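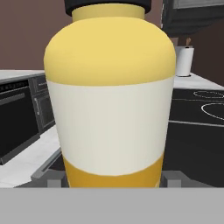
Frasco amarelo de rótulo liso, com tampa preta.

Kettani: receitas domésticas transcritas de cadernos

Versão de 5 de setembro de 2022

Resumo

O Kettani reúne 1.787 receitas copiadas de 20 cadernos de cozinha manuscritos. Cada receita foi transcrita à mão, linha a linha, e depois dividida em ingredientes e modo de preparação. O conjunto serve sobretudo a quem estuda a escrita doméstica, as medidas caseiras e as abreviaturas usadas em casa. Também pode servir para testar programas que separam quantidades de ingredientes, embora não tenha sido feito com esse fim.

Os textos estão em português, com palavras soltas em francês em alguns cadernos. A ortografia é a de quem escreveu.

Ficheiros

receitas.csv — uma linha por receita, com identificador, caderno, página, título e texto completo.
ingredientes.csv — uma linha por ingrediente, ligada à receita pelo campo id_receita.
medidas.csv — lista das medidas caseiras encontradas, com as variantes de escrita.
cadernos.csv — dados gerais de cada caderno: formato, número de páginas, estado do papel.
NOTAS.txt — dúvidas de leitura que ficaram por resolver.

Todos os ficheiros estão em UTF-8, separados por ponto e vírgula. As vírgulas dentro do texto são as do original.

Campos principais

id_receita: código do caderno seguido do número de ordem.
titulo: tal como está no caderno. Se a receita não tem título, o campo fica vazio.
texto: transcrição integral, com as quebras de linha substituídas por uma barra vertical.
quantidade: o que aparece escrito antes do ingrediente, sem conversão.
mao: letra que distingue as diferentes caligrafias dentro do mesmo caderno.
riscado: «sim» quando a receita foi cortada por quem a escreveu, «não» nos outros casos.

Como se fez a transcrição

Os cadernos foram lidos por Magdy Alaoui e Hanane Benmoussa, em separado. As diferenças entre as duas leituras foram resolvidas por Karim Abou Zeid, que consultava a página original. Nos casos em que nem assim houve acordo, a palavra está entre parênteses retos e aparece em NOTAS.txt.

As abreviaturas não foram desdobradas. «C. sopa», «colh. de s.» e «cs» continuam diferentes em ingredientes.csv e só se juntam em medidas.csv. As nódoas que tapam texto estão marcadas com [ilegível]. As contas de mercearia, moradas e recados escritos nas margens ficaram de fora.
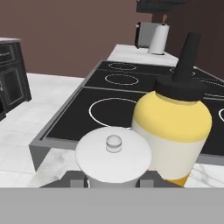
Placa de vidro preto em bancada de mármore; à frente, um recipiente branco com tampa.

Medidas e tempos

Só 805 receitas indicam a quantidade de todos os ingredientes. As restantes têm pelo menos um «q.b.», um «o que levar» ou nada. Não tentámos preencher essas falhas.

O tempo de cozedura aparece em mais de 600 receitas, quase sempre na última linha. A temperatura do forno é muito mais rara e costuma vir por palavras: forno brando, forno esperto, forno de pão. A chávena é a medida mais frequente e também a menos certa. O caderno Flesar distingue chávena de chá e chávena almoçadeira; o caderno Konix usa apenas «chávena», mesmo em receitas em que se percebe que não pode ser a mesma.

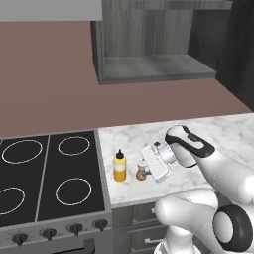

Para Elikem Amoah, a decisão de não converter as medidas complica o uso da tabela: quem quiser comparar dois bolos terá de fazer o trabalho todo de novo, e cada pessoa vai fazê-lo à sua maneira. Pediu que houvesse ao menos uma coluna com um valor em gramas, assinalada como estimativa.

A coluna não foi acrescentada nesta versão. Uma chávena de farinha calcada e uma chávena de farinha peneirada dão pesos bastante diferentes, e os cadernos raramente dizem qual é. Se alguém preparar uma tabela de equivalências com as fontes indicadas, podemos incluí-la como ficheiro à parte.

Limitações conhecidas

Os doces estão em maioria. Sopas e pratos do dia a dia aparecem pouco, provavelmente por serem feitos de memória.
Há receitas repetidas de caderno para caderno, por vezes com as mesmas palavras. Não foram eliminadas.
O caderno Ustine perdeu as primeiras folhas e a numeração começa a meio de uma receita de marmelada.
A separação das caligrafias foi feita a olho. O campo mao deve ser usado com cautela.

Correções

Os erros de leitura podem ser comunicados com o id_receita e a palavra em causa. As correções são juntadas e publicadas em março. Para alterações nos nomes dos campos, escrever antes a Annapurna Rajan, que mantém os ficheiros.

Licença

Uso livre para estudo e ensino, com indicação do nome do conjunto e da data da versão. As imagens das páginas dos cadernos não são distribuídas.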